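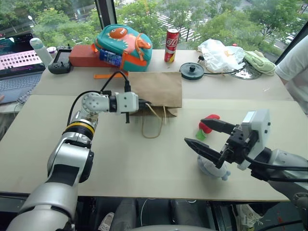

Attachment 1. Bag flat on the packing table, backpack and soda can behind.

Ticket 238
Product: Jorkudero kraft carrier, twisted handle, medium
Opened by: Nelly Bedoya
Category: Paper bags, handles and rims
Status: Closed

Nelly Bedoya, Friday, 9:40 a.m.
We ordered a case of 300 of these for our toy swap. Each family goes home with a bag of soft toys, so the contents are light. The bags came folded flat. So far 9 have torn at the top while we were opening them or standing them up, and we haven't put anything heavy in any of them. The tear starts at the zigzag edge close to a handle and runs down a little way. The handles themselves are not coming off. I'd like to know if this is a bad case or if we are opening them wrong. We have been using the same size from Beltska for a couple of years and did not have this.

Support desk, Friday, 10:15 a.m.
Thank you for the details. Please tell us the following:
Where was the case stored?
Are the bags being opened by the handles or by the walls?
Is the handle patch on the inside still glued down along its whole length?

Nelly Bedoya, Friday, 11:05 a.m.
The case was in the hall closet next to the water heater from the day it arrived, so it was in a warm spot. People have been opening them by the handles. They take one in each hand and pull apart. I checked the patches on the torn ones and they are all stuck down flat. I also tried a few from the bottom of the case and they felt the same as the ones on top.

On the bag I have standing up now, there is a small flap of torn paper at the back rim, just left of the handle. The handle is still on. The front rim is fine.

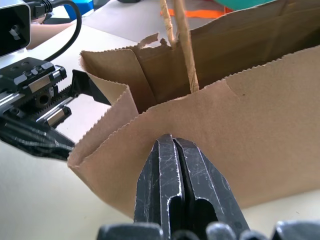 Olanrewaju Akande: We had the same thing with the large size at the Munow store. Ours had been kept over a heating vent and the paper had gone brittle. I moved the rest to a cooler room and left the carton open overnight, and the next day they opened without splitting. I would also stop pulling on the handles. Put a hand inside and push the side folds out first.

Support desk, Friday, 1:30 p.m.
We agree with the comment above. Dry paper splits easily at a serrated edge, and pulling on both handles puts the load on the rim beside the patch. Please try this:
1. Move the case away from the heater and leave it open overnight.
2. Lay a bag on its side, slide one hand in and push the side folds out.
3. Press the bottom flat from the inside.
4. Stand the bag up and fill it.
5. Lift by both handles together once the toys are in.
A torn rim can be folded over once to the inside and taped. Use paper tape if the bag will be recycled.

Nelly Bedoya, Saturday, 9:20 a.m.
Left the case open in the front room last night. Opened 2 bags this morning from the inside as described and neither one tore. The paper feels softer. I'm going to keep going and do the plush vegetables next, starting with the red pepper.

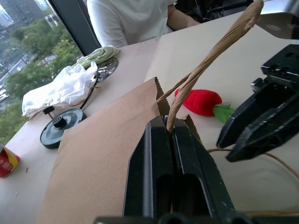 Can the bags be filled while they are still on their side?
Small soft toys are fine that way, but open the side folds first and put the largest toy at the bottom.

Nelly Bedoya, Saturday, 12:10 p.m.
Got through the rest of the toys. One more rim started to go, on a bag somebody opened by the handles again. I put a note on the case. The torn ones are folded over and taped and we will use them for the smallest toys. Can I get replacements for the 9 I reported?

Support desk, Saturday, 12:45 p.m.
A replacement pack has been added to your account and will ship from the Šimkus warehouse. You do not need to send the torn bags back. Closing this ticket. Reply here to reopen it if bags from the new pack tear in the same place.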